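December, evening

Office day. I had told Drirnport I would have the room sorted before the lease papers came, and I have put it off since the move from Wilgate. Got in at 8:15 with coffee and a roll and started on the left-hand wall so I would have a reason to keep going toward the window.

First job was deciding about keyboards. We brought over far too many from the old place, most of them in one box with the cords knotted together. The flat ones I can live without. The curved one I want to keep, as my wrists have been better on that shape than on anything else I tried this year. It has a coiled cord that drags on everything and will not lie flat on a desk no matter what I do. I have seen straight cords sold as replacements but I don't know if they fit.

The air conditioner high on the wall still needs its filter looked at. I wrote that on the list in October and again today. The pipes along the top of the wall could stand a wipe too, but I am not getting on a ladder alone.

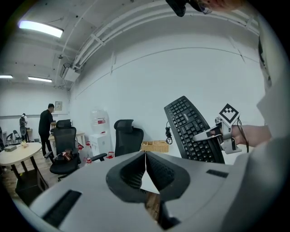
How do you clean under the keys without taking the whole keyboard apart?
Unplug it, turn it upside down and tap the back, then run a soft dry brush between the rows and finish with a cloth that is barely damp.

I copied that out of the notes I keep from Undell, where we had to do it every month. Crumbs are the main thing. If a key sticks after that, the cap can usually be lifted off with something thin and flat, but I have broken one that way and would leave it alone unless it is a key I use.

Lunch at my desk. Rice and the last of the soup. Hayashi called while I was eating to ask about the delivery of shelving, which is now going to be after the holidays. The price went up as well, 460 for the two units where the first quote was lower. I said to go ahead. There is no point having a tidy floor for one week and then stacking boxes on it again.

Afternoon was slower. Paid the water bill, 85, and moved the next delivery back. We have enough bottles at the dispenser already, the small ones as well as the big one on top, and people go past them to buy soda. I would like the small bottles off the floor and into a cupboard – they are in the way of the mop.

The white desk is the one piece of furniture I don't have a plan for. It runs out at an angle from the wall and I walk into the corner of it. If it were turned to lie along the wall there would be a clear path to the back, but then the chair with the tall back has to go somewhere else, and that is the only chair I find comfortable for a full day. I measured it twice. 155 from the near corner to where the path would need to be, so it is possible, just tight.

I also want the wicker basket to have one use. It has a divided inside, which ought to make it easy. Pens and tape on one side, chargers on the other. What happens is that receipts and wrappers end up near it and not in it, and then they stay.
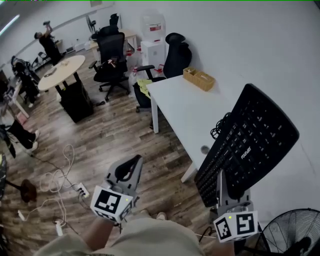 Vilho Partanen

The black fan should go into storage until spring. I keep saying so. The floor would be easier to sweep with it gone, and the mesh chair could come back from the light wood desk a little farther without hitting anything. I mean to take everything that can be lifted off the floor in that part of the room and put it on the desk first, sweep, and only then decide what goes back down. That worked at the old place.

Wrote up the costs before leaving. Shelving 460, water 85, and the movers' final invoice, which came to 660 and is more than I wanted to pay for three trips. Drirnport will cover half of that last one. I need to send the paper copy, they don't take it by email.

List for next time:
filter in the air conditioner
small bottles into the cupboard
fan to storage
throw out the flat keyboards, keep the curved one
ask Hayashi if the shelves come with wall fixings
find the key to the back cupboard

Left at 5:40. Raining, and the bus was late. Home, eggs and toast, feet up. My back is sore on the left side – I will ask for help with the desk when I turn it. Bed early.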